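Badix 6: background sync changes

The January release of Badix changes how the mobile app handles background sync. Until now, the app checked the server at a fixed interval, even when no files had changed. Version 6 waits for a notice from the server and then downloads only the changed parts of each file.

Khanyisile Ngubane ran the new build on a test account holding 1,465 files. Data use over one night dropped from 400 MB to 80 MB. Battery use was not measured.

The update does not carry over the old interval setting. To limit sync to Wi-Fi, open Settings, tap Sync, and turn on Wi-Fi only. Users on the Fustmont server must also sign out and sign in again after installing, or notices will not arrive. Shared folders still use the old method.

Angeliki Kontogiannis is collecting bug reports. Include the build number, shown at the bottom of the About page, and the time of the last sync.

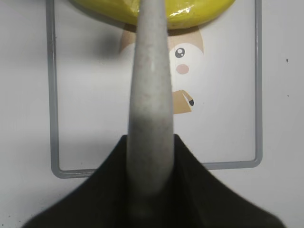

Pale gray gripper finger on its dark base.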